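Prosstead Residence, Rultville
Laundry Room Guide for Residents
Section 3: Preparing and Loading the Washing Machine

This section applies to the front-loading washing machine on the ground floor. Residents should read it in full before first use. Dryer instructions are given in Section 5.

3.1 Before You Begin

1. Sign the booking sheet outside Room 214. Each booking covers one wash.

2. Empty all pockets and close zippers. Coins and hairpins can damage the drum and block the drain filter.

3. Sort items by color and by the temperature shown on the care label. Wash new dark items separately the first two times.

4. Bring laundry down in a basket and place it on the floor directly in front of the machine, below the door. Items that fall during loading will then drop into the basket.
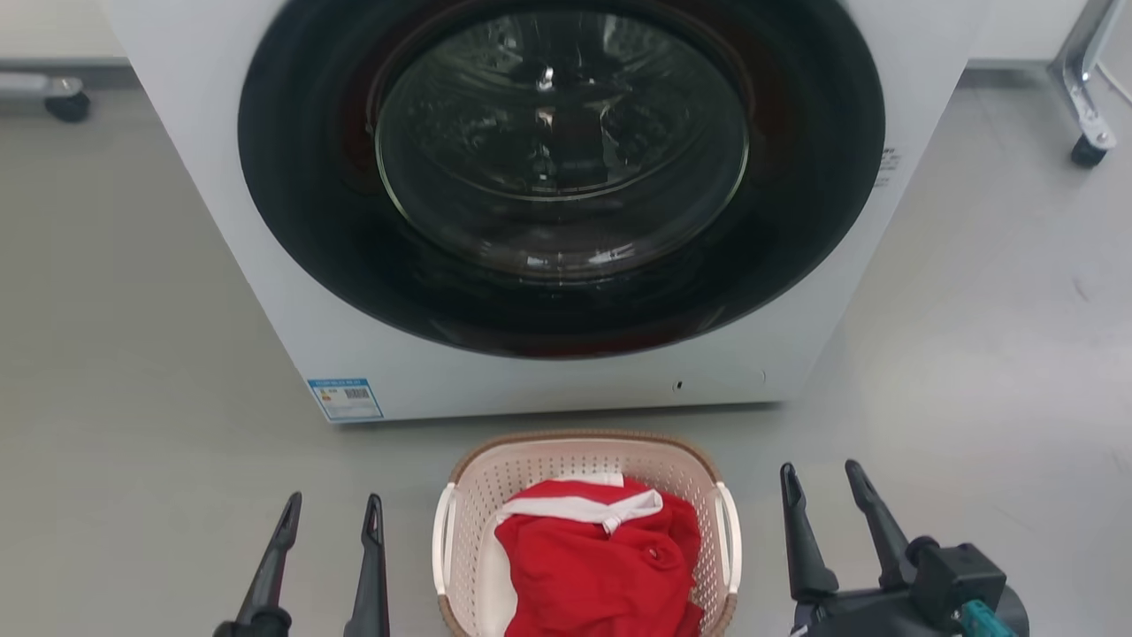 3.2 Loading

1. Pull the basket back far enough for the door to swing open without touching it.

2. Check the drum and the fold of the rubber seal for items left by the previous user. Hand these in to the front desk.

3. Load items one at a time, large pieces first. Leave a hand's width of space at the top of the drum.

4. Close the door firmly until it clicks. Check that no fabric is caught in the seal.

Caution: Do not force the door. If it does not close with light pressure, remove part of the load and try again.

Note: The blue and white label at the lower left of the front panel must stay in place. Do not peel it off or cover it – this includes name stickers and tape.

3.3 After the Wash

1. Wait for the door lock to release. This can take more than two minutes.

2. Place the basket in front of the machine again and unload directly into it.

3. Wipe the seal and the inside of the glass with a dry cloth. Leave the door slightly open.

Caution: Keep the floor in front of the machine dry. Report any leak at once to Felista Mutiso at the front desk.

Questions about bookings should be sent to Pendo Makori, Resident Services.

Revised May 18, 2023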